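Chapter 4: Why We Sort Things
2021-11-03
By Delia Echeverría
Print this page | E-mail this page

I have a drawer in my kitchen that I call the string drawer, although the last time I found string in it was in March. It holds batteries, birthday candles, a key to a house I sold, and a menu from a place called Flonberg that I liked very much (the dumplings!). My sister would call it a mess. I'd call it a category, and by the end of this chapter I hope you'll be on my side, or at least willing to argue about it.

Sorting is something we do all day long without giving it a thought. You did it this morning with the mail, and again when you decided which shirt was still okay to wear. When I taught my first class at Gratuvness I handed out 437 buttons and told everyone to put them in groups. I gave no other instructions – and oh, the shouting! One table went by color, another by number of holes, and one pair made a pile of "buttons Grandma would like" and defended it beautifully.

So a category needs a rule, and the rule can be something you see, something you touch, or something you only know. Take soft toys. Are they one group because of how they feel, or do you split off the balls from the animals?

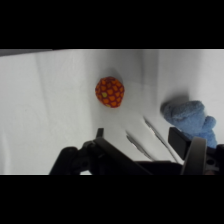

Nélida Ledesma would split by use every time, and she told me that any rule you can't explain to a five-year-old isn't a rule yet. I've borrowed that test for Section 4.2, where we try it on library shelves.

Comments (2)

Elibariki Owino: My table would have been the number of holes one. Is there an answer key for 4.2?

Yamila Bustos: Loved the button story. We tried it with dry beans and got into a real fight over the speckled ones.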